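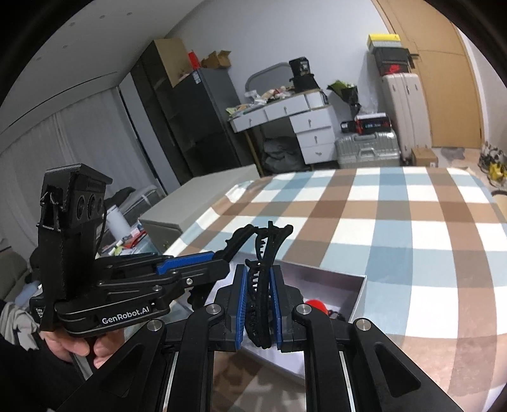 14/02/2019

So I finally have something to say about robotics club besides "we had pizza again." We're doing a demonstration project this semester, and I got picked for the grasping half of it, mostly I think because I was the one who complained loudest that the driving half gets all the attention.

The project is called Ralla. Chidubem Okafor named it and he won't tell anyone what it means. The idea is that we collect a whole pile of demonstrations of people picking up ordinary stuff with hand-held grippers, and then by the Nakstead showcase we have an arm that can do at least some of it by itself. Our target is 3000 good ones across the whole club. As of last night we have 519. I know, I know! But we lost most of January to finals and then to the great calibration mess, which I will get to.

I do my share at home, with the gripper over the bed and an open box on it, which is murder on my back but is the one surface I can get at from every side. Hair clips are my category this week. I fought for them. Everybody else wanted blocks and cups, and I kept saying that a claw clip is a much meaner object than a cup (it has curves, it has teeth, there's hardly a flat spot on it) and if we only teach the thing to pick up polite objects we're going to look pretty silly at the showcase.

A few things I've figured out, for the newer people who asked me at the last meeting and got a very rambling answer:

Go slow at the very end. You can come in toward the clip at normal speed, but the last inch matters so much. Chidubem reviews everybody's clips and he tosses anything where the fingers smack into the object. He threw out 98 of mine in one sitting. I was mad for a whole evening and then I watched them back and, yeah, okay.

Pinch it upright if you can. When I grab a clip sideways it likes to swivel in the pads and then the drop is a mess. With the teeth pointing up it behaves a lot better. I don't have a great theory about that, ask Ferri team, they have theories about everything.

Squeeze less than you want to. I keep treating it like I'm trying to win an arm wrestling match.

And move the object between takes! I did a long run where I kept putting the clip back in practically the same spot without noticing. Those takes still count, but they don't teach much.

Okay, the calibration mess. Short version, we changed how we were doing the start position over break and wrote the new way down in exactly one place, which was a notebook, which went home to Faltance with somebody for three weeks. Half of us did it the old way and half did it the new way and none of it lined up. The start position is now taped to the inside of the club room door, in very large letters.

Next week I'm swapping categories with the Ferri team, so they get the clips and I get socks. I have never wanted anything less than I want socks. They fold up on themselves and there's no obvious place to grab. If you have done soft stuff before and have any tips at all, please leave them in the comments, I will read every single one.

Oh, and dues are still $3, bring them Thursday-ish or whenever you see me.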